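About Drarnside

We sell baskets, trays and table covers, and we test them before we sell them. 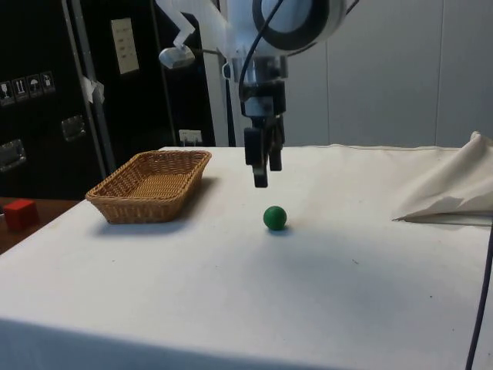
Why we bother

Most storage products are sold on a promise. Buy the basket and the house will be tidy. We have never believed that, and we have tried a lot of baskets. A shallow wicker one with a rolled rim looks good on a table and will take a small ball or a few blocks. It will not take a winter coat, whatever the label says about "endless uses."

Drarnside started with 3 shelves in a rented room and a long list of complaints about things we had bought ourselves. Handles that came off. Liners that shrank. White cloths described as crease-free that creased on the way out of the packet. We still keep the list. It has 2,656 entries, and a few of them concern our own products.

What we test

Low baskets get filled and emptied by hand, over and over, with small toys, blocks and whatever else people leave lying on a table. We look at the rim first – that's where cheap weaving gives up. Table covers are washed 30 times and then looked at in daylight, creases, specks and all.

We don't give stars. A basket is either in the shop or it isn't.

What we sell

Two ranges at the moment. Surkero is the wicker: low sides, flat bottom, 5 sizes. Sistano is the cloth, in white and off-white only. People ask for gray every October and we haven't found one that washes well.

Our weaving comes from the Kılıçarslan workshop, which has turned down our design suggestions more than once and was usually right.

What we don't claim

A basket won't teach a child to clean up. It gives the ball somewhere to go, and someone still has to put it there.

Returns are accepted for 30 days, used or not. The shop is closed on Wednesday – we do the washing then.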